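Skevlow River Lantern Evening
Minutes of the planning meeting, held in the upper room of the Nutside boathouse

Opened at 7.30 pm. The minutes of the last meeting were read and accepted with one correction: the boat hire is from Guerra, and Cidden is the bus company.

Boats
Guerra can give us 3 long boats for the evening, the same as last year. The price per boat did not change. They ask that passengers come to the jetty before dark. It was agreed to print this on the ticket in bigger letters.

Tickets
316 seats are available over all the departures. The group discussed if children under five should pay. No agreement, it will be decided in July. Visitors from outside the town asked many times for booking by telephone, so the line will be open also on Sunday.

Drumming and dance
The dancers wish to perform on the bank near the old weir and not at the centre of the town. The colour of the costumes stays dark blue. The drum group needs 2 rehearsals at the place itself, and neighbours will receive a letter before.

Transport
Cidden offers a late bus from Nutside to the station. It has 24 seats, and some members thought this is too small. We will ask for a second trip.
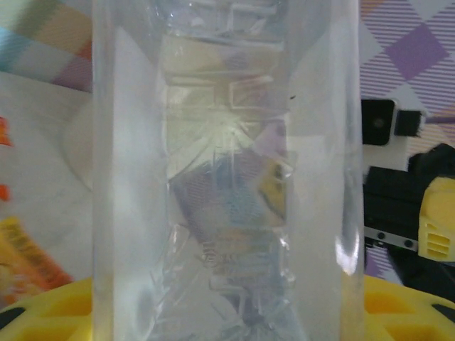

Food stalls
Grilled fish and sweet rice cakes as usual. The stalls must close when the last boat has returned. One request for a beer stall was put aside until the council answers about the licence.

Signs
The English text on the history board has mistakes. It will be rewritten and shown at the next meeting.

Closed at 9.10 pm.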